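Prendergast tracker
Component: perception / grasp planner
Status: Open (reopened)
Reported by: Jolanta Olszewski
Assigned to: Saulius Jankauskaitė
Opened: September 2023

Summary
Bimanual bag-opening policy stalls at the second grasp. Planner returns NO_FEASIBLE_PAIR although both arms are in reach and neither is in a joint limit.

Steps to reproduce
Start the cell with the Sornia config. Load the grocery task. Put a thin translucent bag in the middle of the table. Run to stage 2 (separate the layers at the opening). Left gripper goes to the left edge of the bag, right gripper comes in over the middle, then both hold position until the watchdog fires.

Expected
Right arm takes the upper layer above the fold, left arm keeps the edge, planner moves on to stage 3.

Actual
Watchdog abort after 40 s. Log tail:

stage=2 pair_candidates=962 after_depth_filter=3 after_collision=0
planner: NO_FEASIBLE_PAIR
watchdog: abort

Comments

Waldemar Kubiak
Reproduced on the current build. Does not happen with the paper bag. Looks like depth: the translucent film gives returns from the tabletop behind it, so the layer estimate puts the upper film below the table plane and the filter throws out nearly everything.

Jolanta Olszewski
Agreed for the depth filter, but that leaves three candidates and they should survive. They die in the collision check. Can someone dump the padded meshes?

Chi-keung Pan
Dumped. The right forearm passes over the vegetable basin and the padding on the basin mesh is still the value we set in June for the old Nivico bins. The forearm counts as touching it before the gripper gets to the bag. Two separate faults, then.

Saulius Jankauskaitė
Basin padding reduced in the Sornia config. Collision check now leaves 2 candidates and the planner picks one. The grasp point is wrong, though: it sits on the printed patch inside the fold. The segmenter treats the print as a separate object lying on the film.

Oliwia Piątek
Same print problem in the Flarar branch. We masked by edge continuity before the layer estimate. I can port it, but it needs the new calibration format and that is not merged here.

Saulius Jankauskaitė
Please port it behind a flag, off by default. I will leave the depth filter alone until that is in so we change one thing at a time. Bag pose and arm positions for the regression case are to be kept as they are now, basins included.

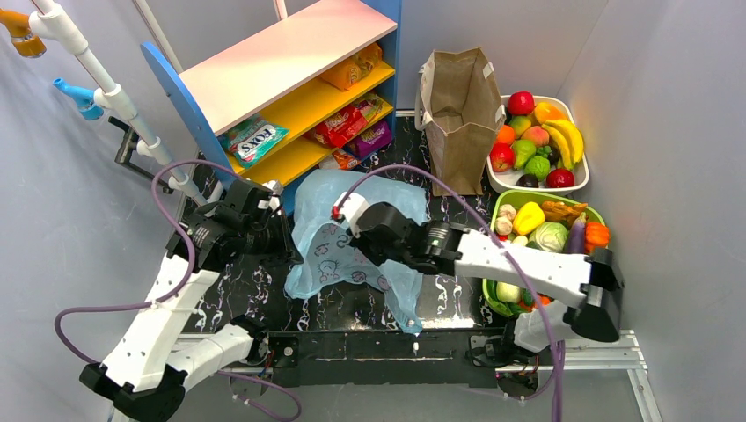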